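Call for Participants: The Eder Strait Boundary Moot

Posted 2018-03-28

Every spring we gather at the Groscombe Center to argue over a stretch of water, and every spring we wish we had a few more voices around the table. If you have ever read about two neighbors quarreling over a seabed and thought you could put the smaller one's case better than its own lawyers did, we would dearly love to hear from you.

The dispute this year is between Wonasby, a large coastal state with a long shelf, and Bekska, an island republic that signed a fishing and gas treaty in a hurry and has regretted it ever since. Bekska now wants the treaty set aside on grounds of bad faith. Wonasby says a signature is a signature. The case file runs to 269 pages, maps included, and we promise it reads faster than it sounds (the diplomatic cables are rather fun).
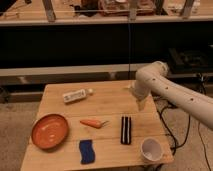 We have room for 60 participants. Most will serve as counsel in teams of four, and the rest will sit as arbitrators or as registry clerks, who keep the whole thing moving and get far too little thanks for it. You don't need a law degree. Past teams have included nurses, retired surveyors, a ferry pilot and plenty of students, and some of the sharpest questions from the bench came from people who had never opened a treaty before they joined us.

Each team files one written memorial of no more than 2000 words and then speaks for both sides over the weekend, first for one state and then for the other. Swapping sides can be a bit of a wrench, especially once you've grown fond of Bekska, but people tell us it's the part they remember.

There is no fee. Lunch is on us both days, and we can help with travel if the cost would keep you away. 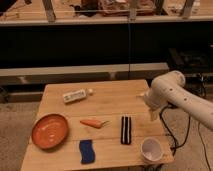 How to apply

Send us a page or so about yourself, which role you'd enjoy most, and whether you're coming alone or with friends. Mark it "Eder Strait" and mail it to the Groscombe Center, Box 1029. We read every letter and we answer every one, though it may take us a little while.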